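4.2 Surface condition before a recording session

The protocol used at the Umali site had 80 rules in its first version, and most of them concerned the operator. Only two concerned the table. We consider this too few. When demonstrations are collected with a hand-held gripper, the wrist camera sees mainly the work surface, and any change of this surface enters into the training data together with the motion.

We therefore propose that each session starts with a reference view. The operator holds the gripper low above the bare surface, with the fingers open and nothing between them, and keeps it still for 2 seconds. The view is stored with the session and is checked by a second person for marks, residue and reflections. Marks are permitted if they are recorded. Reflections should also be recorded, as they can hide the grain of the wood and make weak marks difficult to judge.
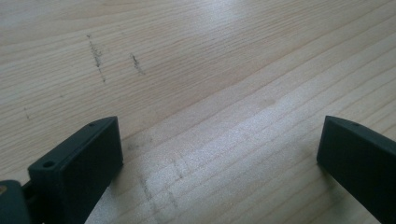 Figure 2. Reference view with open fingers. Dark marks on pale wood; glare from overhead light between the fingers and to the right.

Glenys Maddocks objected, in her comments on the draft, that a written record of marks would be filled in carefully for the first week and copied from the previous session after that. She would prefer that the table is cleaned by a fixed schedule and that no judgment is asked from the operator.

We agree with the first part of this objection. For this reason the record in the revised protocol can not be copied forward, and the field must be completed again for each session. We do not agree with the second part. Cleaning changes the surface too, and in a collection of 2000 demonstrations a change without a record is harder to handle than a mark which stays in its place. Cleaning is allowed between sessions only, and a new reference view is required after it. The treatment of lamps and windows is given in Section 4.3.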